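How Cloth Is Made

Cloth is a flat sheet made from threads. The threads are made from fibers, and a fiber is a very thin piece of material, much longer than it is wide. One cotton fiber is thinner than a hair and shorter than a finger. It is too weak to be useful alone. This page explains how thin, weak fibers become a sheet that can be cut, sewn and worn.

Where fibers come from

Fibers are sorted by where they come from. Plant fibers grow in plants. Cotton grows as fluff around the seeds of the cotton plant. Linen comes from the stem of a plant called flax. Animal fibers come from animals. Wool is the coat of a sheep, and silk is the thread that a silkworm spins around itself before it becomes a moth.

Made fibers come from factories. Polyester and nylon are two kinds. The starting material is a plastic that has been melted. It is pushed through a metal plate with many tiny holes, and it comes out of each hole as a fine stream that cools and hardens. The plate is called a spinneret. A spinneret at the Jukness fiber works has 272 holes, so it makes 272 fibers at the same time.

Silk and made fibers can be very long. Cotton and wool are short. The short kind is called staple fiber, and the long kind is called filament.

Spinning

Staple fibers must be cleaned and combed before they are spun. Combing makes most of them lie in the same direction. The combed fibers form a soft, loose rope that comes apart if you pull it gently.

Spinning does two things to this rope. First, the rope is stretched until it is thin. Second, it is twisted. The twist presses the fibers against each other. When two surfaces are pressed together, they resist sliding. This resistance is called friction, and it is what holds a thread together. There is no glue in it.

You can test this with a cotton ball. Pull out a small tuft and tug on both ends. It separates easily. Now pull out a second tuft, twist it between your fingers, keep the twist in, and tug again. It takes more force.

A thread used for making cloth is called yarn. Yarn can have a little twist or a lot. A little twist gives a soft, fuzzy yarn. More twist gives a yarn that is harder, smoother and usually stronger, up to a point. If the twist is too great, the yarn curls up on itself and forms small knots called snarls.

Two or more yarns can be twisted together. This is called plying. The plying twist usually goes in the opposite direction from the first twist, and the two twists balance each other. A plied yarn hangs straight instead of curling.

Weaving

A woven cloth has two sets of yarns. The first set runs the long way and is called the warp. The second set runs from side to side and is called the weft. The warp is held tight on a frame called a loom. The weft is passed over and under the warp, one row at a time.

Passing the weft by hand over and under every warp yarn would be slow. A loom solves this problem by lifting many warp yarns at once. The gap between the lifted yarns and the lowered yarns is called the shed. The weft goes through the shed in one movement. Then the loom lowers the first group, lifts the other group, and the weft goes back. After each row, a part called the reed pushes the new weft against the finished cloth. The reed looks like a comb.

The small loom in the Lollholm school workshop is set up with 300 warp yarns. A scarf made on it is as wide as those yarns allow. To make a wider scarf, you need more warp yarns, thicker ones, or the same ones placed farther apart. Yarns placed far apart make a cloth with holes in it – gauze is made this way on purpose.

Three weaves

The simplest pattern is plain weave. The weft goes over one, under one, over one, under one. In the next row it does the opposite. Bed sheets and handkerchiefs are often plain weave. The yarns cross as often as they can, so the cloth is firm.

Twill is the second pattern. The weft goes over two and under two, or over one and under two. Each row starts one yarn to the side of the row before. This makes slanted lines. Most denim is twill, and you can see the slanted lines if you look closely at a pair of jeans.

Satin is the third pattern. A yarn passes over four or more yarns before it goes under one. The long stretches on the surface are called floats. Light reflects evenly from floats, so satin looks shiny. Floats also catch easily on rough things, and satin snags more than plain weave does.

Knitting

Knitted cloth is built in a different way. It can be made from a single yarn. The yarn is bent into a row of loops, and each new row of loops is pulled through the row before it.

A loop can change shape. When you pull a knitted cloth sideways, the loops become wide and short. When you let go, they return to their first shape, or close to it. This is why a T-shirt stretches over your head even when its yarn does not stretch at all.

The loops have a weakness. If one loop breaks, the loops that depended on it can come free one after another. The line of open loops is called a ladder or a run. Woven cloth does not do this. It frays at a cut edge instead, where the yarns slide out.

Cloth with a pile

Some cloths have short fibers standing up on one side. The standing fibers are called the pile. Towels have a pile made of uncut loops. Velvet has a pile that has been cut, so each tuft ends in many separate tips.

One way to make velvet is to weave two cloths at once, one above the other, with a small space between them. Extra yarns run up and down across the space and join the two. A blade then moves through the space and cuts the joining yarns in half. The result is two pieces of velvet, each with its own pile. The machine at the Makori mill keeps the two cloths a few millimeters apart and sharpens its blade while it runs.

The pile does not stand perfectly straight. It leans a little in one direction, and this direction is called the nap. If you stroke with the nap, the surface feels smooth. If you stroke against it, the surface feels rougher.

The nap also changes how the color looks. When you look into the tips of the fibers, much of the light goes down between them and does not come back, so the cloth looks darker. When you look at the sides of the fibers, more light comes back to your eye, and the cloth looks paler. A finger drawn across velvet leaves a mark for this reason. The dye is the same everywhere. Only the angle of the fibers has changed.

People who sew with velvet must lay all the pattern pieces the same way up. If one sleeve is cut upside down, it will seem to be a different shade from the other.

Color

Color can be added at several stages. Loose fiber can be dyed before spinning. Yarn can be dyed before weaving, and this is how most striped and checked cloths are made. Whole cloth can be dyed after weaving. Color can also be printed on the surface, and in that case the back of the cloth is usually paler than the front.

A dye must join to the fiber, or it will wash out. Cotton and wool are different materials and do not hold the same dyes equally well. A shirt sewn with polyester thread may come out of a cotton dye bath with its seams still white.

The Lindex color book, which many dyers keep on the shelf, has 231 small squares of dyed cloth. Each square has a number, and beside it is a list of the dyes that were mixed and the weight of each. Of these squares, 14 are called black. They look alike until they are placed side by side – then some are seen to be slightly blue, slightly green or slightly brown.

Looking at cloth yourself

You need a magnifying glass, a lamp and a few pieces of old cloth. Ask before you cut anything.

Lay the first piece flat and shine the lamp from one side. Light from the side makes small shadows, and the shadows show the yarns more clearly. Look for crossing yarns or for loops. If you find crossing yarns, pull one out from the edge and untwist it until it separates into fibers. Note whether the fibers are short or long.

If a piece has a pile, stroke one half in one direction and the other half in the opposite direction. Look at it from one end of the table, then walk to the other end and look again. The darker half and the paler half should change places. 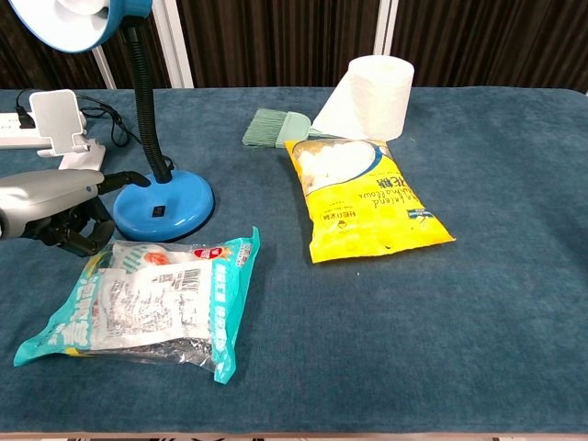 Write down the result for each piece, with the name of the weave if you know it, and tape a small sample next to the note. Leave one edge of the sample free so that you can turn it over and look at the back.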